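Share this item | 70 shares | 3 comments

Folding the green shirts before September

Our winter clothing collection in Timbridge opens again in September, and before that all the shirts from the last season must be folded and put on the shelf. We have 495 of them in the store room. Many readers asked how we prefer them to be folded, so I try to write it down simply.

Please begin with a clear table and good light. A dark table is very good for pale or bright clothes, as you see the edges of the cloth at once. Put down one piece only and keep the rest in the bag until you need it. 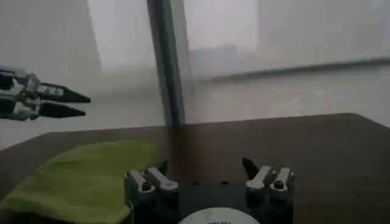 Green cloth on the brown tabletop.

Lay the shirt with the front side down and pull the hem straight. Then bring in the sleeves, first one and then the other, and make them flat with your hand. The collar is the difficult part. It likes to bunch up, and if you press too hard the whole shirt moves with it. Hold the collar lightly

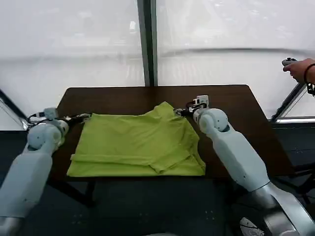 at the corner, lift it a little and put it down again in its place. After this you fold from the hem toward the collar, one time for a large shirt and two times for a small one. Small wrinkles are no problem - we do not iron anything, and the families know this.

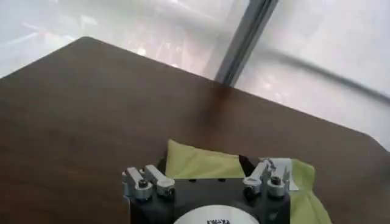
Text: Rekha Reddy
For the Cliltow newsletter

Last year Vignesh Kurian asked me why I don't roll the shirts, as he does at home. Rolling saves space in a suitcase, I agree with him. But on our shelves the rolls fall down, and the size label is hidden inside. A folded shirt can stay in a pile, and you can take one 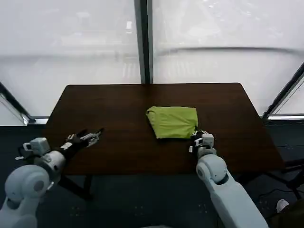
from the middle without making a mess of the others. For the piles, please put the folded side to the front and keep each size separate. Bags and shelf labels are in the cupboard beside the door, and the key is with Vignesh until six in the evening.

3 comments | Share | Save for later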